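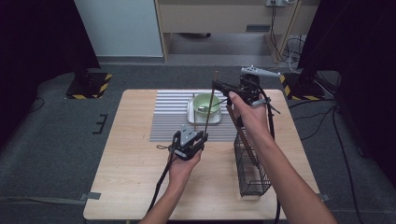
Two chopsticks and a green bowl, at the table

Forum: Kitchen and Table > Equipment
Topic: Wooden chopsticks going furry at the tips

zwane_z
We eat noodles three or four nights a week and our plain wooden chopsticks only last a few months before the tips go rough. I bought a bag of 21 pairs from a shop in Hoddale in April and have already thrown out five. They go in the dishwasher on the normal programme. Is it the wood, or is it me?

Zanele

PieterJ
It's the dishwasher. Bare wood swells, dries and swells again, and the grain lifts. Wash them by hand and stand them tips up in a jar.

kesance_cook
Disagree. Mine have been in the dishwasher for two years, top rack, no heated drying. The tips are fine. Cheap bamboo is the problem.

PieterJ
Are yours lacquered?

kesance_cook
Yes.

PieterJ
Then it's not the same thing. She said plain wood.

ashwin_m
You can save the rough ones. 400 grit paper, wrap it round the tip and twist, a dozen turns. Wipe off the dust, then rub in a little food-safe mineral oil and leave overnight. I do ours twice a year. Don't use olive oil, it goes sticky and smells.

Motaung K
I used walnut oil on mine and it set quite well, but it took over a week and you can't do that if anyone in the house has a nut allergy.

zwane_z
Thanks all. Ashwin, do you sand the whole stick or only the end?

ashwin_m
Only the last few centimetres. If you sand the top as well they get slippery to hold.

fatima_mk
Has anyone tried metal? I got a set for my son and he hates them. Rice is all right but anything with sauce slides straight off. I'd stay with wood.

kesance_cook
Metal is fine once you're used to it. The flat Korean ones are better than the round ones.

fatima_mk
He had the flat ones.

Motaung K
Length matters more than people think. I have small hands and the long cooking ones are useless to me at the table. The short ones also fit in the cutlery drawer.

PieterJ
Back to the question. If the tips have black spots, or still smell after washing, bin them. Sanding won't fix that.

zwane_z
No black spots, just fluff. I did six pairs last night with the 400 and they feel much better. No mineral oil in the house so I'll get some at the weekend. They're staying out of the dishwasher for now, which my husband is not pleased about.

kesance_cook
Try one pair on the top rack with the drying off and see. I still say it's the heat.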